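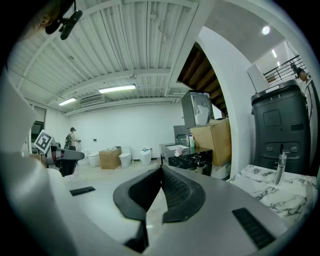

*Hand-held grippers, one carrying a square black-and-white marker tag.*

## 9. Adding a life to the Jaunzems register

Revised 3/15/21, Dzintra Urbonaitė

Jaunzems keeps each saint, martyr or blessed as one entry, with the feast day, the written life and the sources stored under it. You need an editor login. Readers can search and print but won't see the **New life** button.

1. Open **Register**, then **New life**.
2. Type the name as it should appear in the printed calendar. Put baptismal names first, then the family or clan name.
3. Enter other spellings under **Also known as**, one to a line. Don't put titles such as "Saint" or "Blessed" here.
4. Choose a **Standing** from the list. If the cause is still open, choose *Cause in progress* and leave the feast day blank.
5. Enter the feast day and month. For a feast shared by a group of companions, tick **Shared feast** and pick the group.
6. Paste or type the life. The short life prints in the calendar and holds up to 400 characters. The long life has no limit.
7. Add at least one source, then press **Save draft**.

> **Note:** Dates of birth are often a guess in the older accounts. Tick **Uncertain** beside the year and the calendar will print it in brackets. Please don't work out a birth year from an age given by a witness unless you say so in the source field.

### Witness statements

Statements are kept apart from the life so they can be quoted in full.

1. In the saved draft, open **Statements** and press **Add**.
2. Enter the witness's name, the language spoken and the translator, if known.
3. Type the statement as it stands, including errors. Corrections go in **Editor's remarks**.
4. Link it to a paragraph of the long life - the paragraph numbers show in the left margin.

> **Caution:** Deleting a life also deletes its statements. To join two entries for the same person, use **Merge** and check which one is marked *Keep* before you confirm.

### Sending for review

Press **Send** when the draft is ready. Līga Vītola reads entries for the first half of the calendar year and Marijke Verbeke reads those from June on. Imports from Furar files are limited to 100 lives at a time, and each one arrives as a draft.

If an entry comes back marked *Query*, the reader's question is at the top of the page. Answer it there and press **Send** again.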